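About Stimwood Motorcycle Gear

Stimwood sells riding jackets, gloves, boots and luggage for people who use their motorcycles every day. We have one store with a fitting room and a workshop at the back, and we ship from the same building. The website and the store share the same stock, so if an item shows as available online, you can come in and try it on.

Amparo Requena opened the business 16 years ago after a long stretch working the parts counter at a motorcycle dealership. The first stock was two brands of rain gear and a rack of gloves. Jackets came the next year, boots the year after that. We now carry 175 product lines, and most of them come in at least five sizes.

Our main brands are Vilemby for textile and leather jackets, Vosto for gloves and boots, and Hutapea for tank bags, tail packs and soft panniers. We have dealt with Vilemby from the start. Hutapea is the newest of the three and joined the catalog last September. We also keep a small range of base layers, neck tubes and heated liners from other makers.

How we fit a jacket

A jacket that feels right standing up can pull across the back once you reach for the bars. We have a static bike in the fitting room, set up with adjustable bars and pegs, so you can sit the way you sit on your own machine. Elbow and shoulder armor should stay put when your arms are bent. Sleeves should reach the wrist bone with the gloves on. Allow half an hour for a jacket and a little more for a one-piece suit. 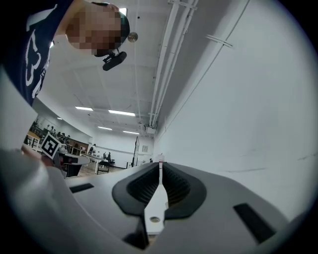
If you order online, send us your chest, waist, sleeve and inseam measurements with the order and we will check them against the maker's chart before anything is packed. When a size looks wrong we email you first. Unworn gear with the tags on can come back within 26 days for an exchange or refund. Exchanges within the country ship free the first time.

Repairs and alterations

The workshop replaces zippers, restitches seams, shortens sleeves and legs, and fits armor pockets. Last year it finished 2493 jobs, the largest share of them zippers. We work on gear bought elsewhere as well. Please wash textile items before you bring them in, and take out the armor and liners. We do not repair airbag vests, which have to go back to the manufacturer.

Trade and club orders

Riding schools, courier companies and clubs can open a trade account. We keep loaner gloves and jackets in school sizes, and can add reflective panels or a club name to most Vilemby textile models. Embroidery takes three weeks.

Visiting the store

We open at 10 a.m. and close at 6 p.m. The last fitting starts at 5:15 p.m. Motorcycle parking is on the left side of the building, with a hard surface for side stands. Lockers for your own gear are next to the front door.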